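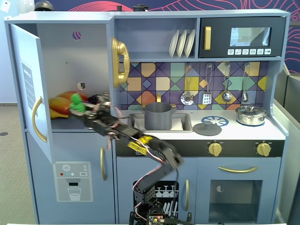

A Fridge Full of Fruit: Talha Rizvi on the Small Pleasures of a Play Kitchen

Talha Rizvi has been fixing up and passing along toy kitchens for long enough that he can't walk by one without opening the refrigerator. "I always go there first," he told me over a very large pot of tea. "You learn everything about a household from what the kids keep in it. Purple grapes at the back, bananas all heaped over on one side, and you know somebody has been busy."

The light blue-gray one with the gold handles is a favorite of his, and he gets going on the details before I've found my pen. He loves the telephone on the wall ("and it's big! A proper receiver, gold, the kind my aunt had"), and he loves that the white plates get their own rack on the open shelf, standing up the way they would at a grandmother's house. The water dispenser on the lower door is only printed on, snowflake and all, and he says he has watched children hold a cup under it for a good long while and walk off perfectly satisfied.

I asked what he would change. He thought about it, poured more tea, and came around to the food. "Fruit rolls. I'd put a little lip on the fridge shelf, or a shallow basket, and let the broccoli and the rest of the vegetables live somewhere else." At Rind, the toy library he started one December, the play food is sorted into cloth bags at closing time, all 985 pieces of it, and he admits the bananas end up in with the bread more often than he'd like.

He doesn't mind very much. "My daughter used to keep her socks in the microwave," he said. "We left them there until she wanted them."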